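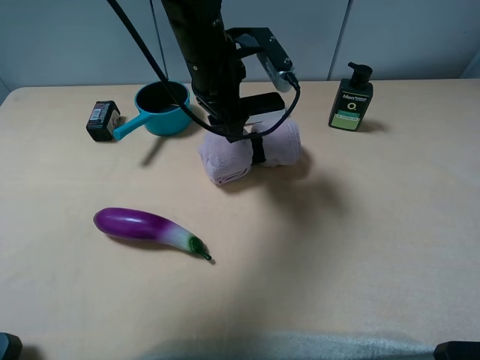

Ten minutes on the line, then straight into the dryer before it goes stiff, is how one reader in Ruddock gets her towels soft, and she wants the rest of us to quit buying fabric softener. Well, we may all get to argue about it in person soon!

The old laundromat on Molel Street is reopening in August, and I'm more excited than a grown adult should be. Horness, the company that bought the building last year, put the notice up on 28/03/2021 (I walked past it twice before I read it). A wash will cost 4 dollars, drying included, and there'll be a folding table long enough for king-size sheets.

The place shut after the Zelgate flood, and 700 people signed the petition to get it back, me among them. My building has one washer for 82 apartments, so you can imagine the line on a weekend.

Horness says the first 200 customers get a free wash. Doors open at six in the morning, and yes, I'll be there with my bath mats. Bring quarters, the card reader isn't going in until later.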